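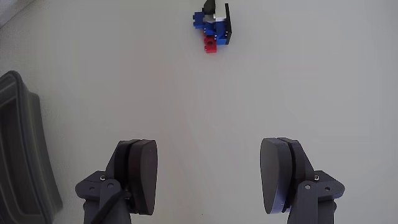 Sorting trial, bench 2: what went wrong

Brullier sold us this on the promise that the Drusska gripper would stop by itself if it ever squeezed too hard. I had my doubts in May and I have more now. The log has 322 picks in it, and on 32 of them the force limit was passed with no stop. McIver's report calls these "minor events". A finger caught in there would not be minor.
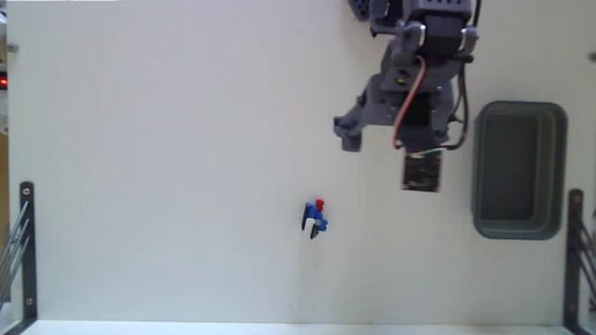
Driseck's answer was to slow the arm down and clear the bench, leaving a clump of toy bricks and a bin to put it in. Slower is fine by me. It doesn't explain why the stop signal never came, and we have asked twice. The guard stays shut until somebody can tell us, whatever the sales sheet says about working side by side.
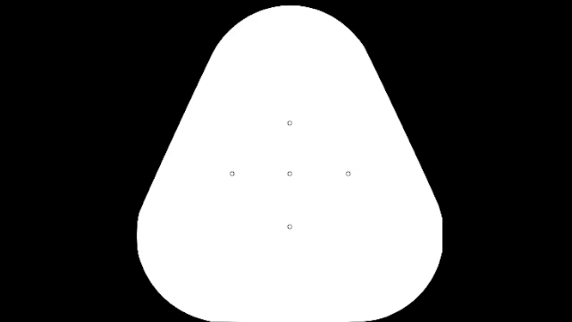 Five rings on a white pad shape, and it looks very tidy. We were told the pad readings would settle the argument. I can't see how, when the same readings are what the stop is meant to listen to. A separate load cell under the bench would be worth more to me than another software update. Brullier say they will think about it.

Page last changed July 30, 2025. Fault still open.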